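The woman who sorts the blocks

When I arrive at the Irkdale play library, Socorro Pacheco is kneeling on the floor with one sleeve wet to the elbow. A bag of building blocks came back this morning with jam on it. She does not get up. She points with her chin to a chair and tells me that I can ask my questions while she works.

The library lends toys to families and to small nurseries, in the same way as other libraries lend books. There are puzzles, wooden trains, dolls' houses and one very large castle which is always reserved until summer. But the blocks go out more than anything else, and the blocks are the part that belongs to Socorro. She has kept them in order for 12 years.

"People think I play all day," she says. "I wash. I dry. I put things in boxes. It is like a kitchen, only the plates have more corners."

The main set is called Bramwell, after the street where the first owner had her nursery. It was given to the library in old suitcases, and at the last count it had 993 pieces. I ask how many it should have. Socorro laughs for a long time before she answers.

"Someone wrote in the old notebook that it was complete. Complete of what, she did not write. So I say 993 is complete. If a family brings me one more by mistake, I will have a problem."

She learned the work from Leanne Mapplebeck, who opened the library and who still comes in on some mornings to mend the puzzles. Leanne is sitting at the next table with glue and a small brush, and she corrects the story from time to time. According to her, the blocks were in a terrible state before Socorro came. Every shape was mixed in one big trunk, and the parents had to dig for the pieces with both hands.

"I had a system," says Leanne.

"You had a trunk," says Socorro.

The new way was simple, but it took a whole winter. Socorro divided everything by shape first and never by color. She explained to me why with great patience, because I had said that color would be prettier. A child who builds a tower looks for a piece that fits, she told me. If all the red ones are together, the child still has to search inside the red ones. With shapes, the hand goes to the right place immediately.

After this she made the smaller boxes. A family with one child does not need 400 blocks on the carpet, and most of them do not have the carpet for it. Now they can borrow a box with mixed shapes for the first visit, and later ask for more of one kind. Arches are popular with children who like trains. Triangles come back almost clean, she says, as nobody wants so many roofs.

I ask which shape she likes herself, and I expect a difficult answer. It comes at once.

"The long ones. The bars. With the long ones you make a bridge, a fence, a bed for the doll, a road. My nephew made a whole airport and there was not one cube in it."

The long pieces are also the ones that give her the most trouble. They do not fit well in a round basket, they lie across each other, and then the lid does not close. For a long time she used shoe boxes, but the corners broke. What she prefers today is a plain bin with straight sides, low enough that a small child can look in and reach the bottom.

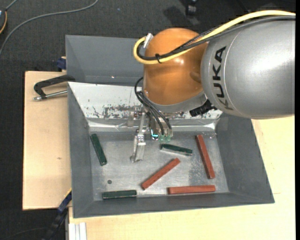

Bars need space around them more than they need a lid, in Socorro's opinion, and many parents fill a box to the top only because it closes. She would rather see a few in each bin. Six of them in a gray rectangular one, as here, is already enough for a first bridge, and a child can see every piece without turning the whole thing over on the floor. "When they turn it over, it is finished," she says. "Then the box is a hat."

We move on to washing, which is her less favorite subject. Wood gets a damp cloth and then a towel, and it must never stay in water. Plastic can have a real bath. She uses a soap called Prundirer that she buys in large bottles – it has almost no smell, and she finds this important, for everything goes into a mouth sooner or later. The jam of this morning needed the cloth, then a toothbrush, then some words in Spanish that she asks me not to print.

Only 2 families have ever kept a box for good, and she speaks of them without anger. One moved away. The other wrote a letter and said the boy was sleeping with the blocks in his bed, so could they please pay for them. Socorro sent the letter back with "keep them" written on it. Leanne, over her puzzle, says this is where the arches went.

In July the library closes for its yearly check and all the shelves are emptied. I ask Socorro if she will take a holiday after it. She is drying the last block on her apron and looking under the table for its box.

"Maybe," she says. "Lift your foot, please."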